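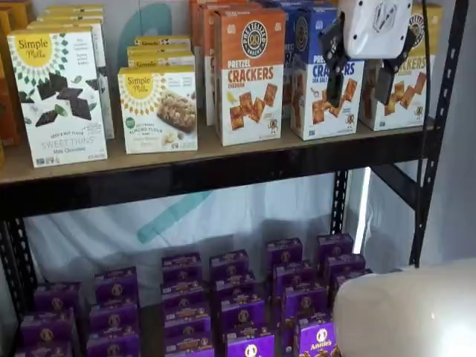
Rafail Panagiotou thinks the crackers should go one shelf down, where kids can reach them, and he has told Athina Tzanetos so more than once. She has heard him out each time and left them where they are.

"He may be right for a different store," Tzanetos said. "In ours the person buying crackers is mostly an adult on the way home. I want the box at hand height for that person."

Tzanetos has handled dry goods at Theodorakopoulos, the grocery on the main street in Trurnley, for long enough to have set up the snack section three times. The first time was in a corner by the door. The second was along the back wall. The current version uses two-tier metal units with plain wood-look boards, and she says it's the one she would keep.

The store carries 3,000 items. That is small for a grocery, and the boxed snacks take up a small part of it, but they get more of her attention than the canned food or the rice. Cans hold their shape and stay where you put them. A box of crackers gets picked up, read on the back, and put down again a few inches to the left.

"People read snack boxes," she said. "They turn them over for the ingredients. I don't mind that at all, I do it myself. But it means that by four in the afternoon nothing is facing front."

Facing front is most of the job, as she describes it. Each kind gets one row, running from the front of the board to the back. The first box stands upright with the full front showing, and the rest of that kind line up behind it. When one sells, the next gets pulled forward. She doesn't lay boxes flat to fill a space and doesn't put one kind behind another.

"If you hide the sea salt behind the cheddar, then somebody buys the cheddar and there's the sea salt, and now the row is wrong and the customer thinks we're out of cheddar," she said. "I would sooner have a gap."

I asked how she decides what stands next to what. She said she starts with the brand, then goes by flavor within the brand. The Simple Mills boxes stay together, with the mint chocolate Sweet Thins beside the almond flour bars. The Pretzelized crackers come after that, cheddar first and then sea salt next to it.

The bar boxes are shorter than the ones around them, and that took some getting used to. For a while she had them at the end of the row, where she thought the lower height would look deliberate.

"It looked like something was missing," she said. "Between two taller boxes it looks fine. You see the tall one, your eye drops, you read the short one, and then you're back up again. I didn't plan that. I ran out of room at the end one week and moved them over."

Color helps her more than she expected. She can check the section from the register end of the aisle by looking for the orange of the cheddar boxes and then the blue beside them. If the orange isn't where it should be, she walks over.
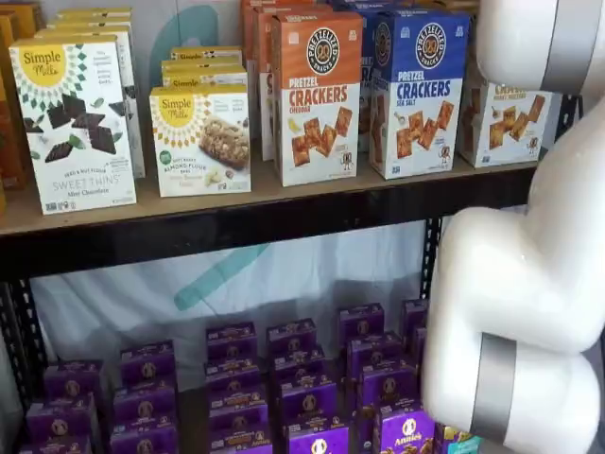
She does a full check twice a day, once before opening and once in the middle of the afternoon. The morning one is slower. She takes the front box off each row, looks at the date on the one behind it, and moves older stock up if it has ended up in the wrong place. New boxes go in from the back, which on these units means reaching over the row or pulling the whole row out onto a cart.

"Pull the row out," she said. "Everybody tries reaching over it first. Then you knock down four boxes and you've saved no time."

Her spacing is simple. She leaves enough room between rows to get fingers in on both sides of a box. Rows packed tight look good in the morning, she said, but a customer has to tug at the box, and the corner of the next one gets crushed. Crushed corners end up on the markdown cart even when there is nothing wrong with the crackers.

Kanyarat Thongsuk worked the section with her last August and wanted price tags on the front beam under every box. Tzanetos had been using one tag for each brand. They tried it Thongsuk's way for two weeks and kept it.

"She was tired of being asked," Tzanetos said. "So was I. I just hadn't noticed that I was."

Not every change has lasted. A tray of loose single bars next to the boxes was gone within days. A sign that said "New" stayed up so long that a customer asked her how new. She has also stopped sorting sweet from salty, which she did for most of a year. Shoppers who came in for one brand had to look in two places, and some of them looked in only one.

The order for the section goes in on a paper form through Senda, the distributor that also supplies the store in Truncombe. Tzanetos fills it out standing in the aisle, with the form on top of the cart. The item numbers on the form don't match the ones on the shelf tags, and she has written hers in pencil along the margin. Line 311 is the one she always has to look up.

She orders snacks by the case and keeps 20 cases at most in the back room. When she first took over, she kept more, and the bottom ones got leaned on and stepped on.

I asked what she would change if she had the money. She said deeper boards, so that a full case would fit in one row with nothing left over. At the moment a case usually leaves her with a box or two that has to go back on the cart and wait in the stockroom, and those are the ones that get forgotten.

"I'd also like a stool," she said. "For the lower shelf. I spend a lot of the morning on my knees."

Panagiotou's suggestion is still open. Tzanetos said she may try it in August on one unit only, and leave the others as they are so there's something to compare it with. She wants to run it for the whole month before she tells him how it went.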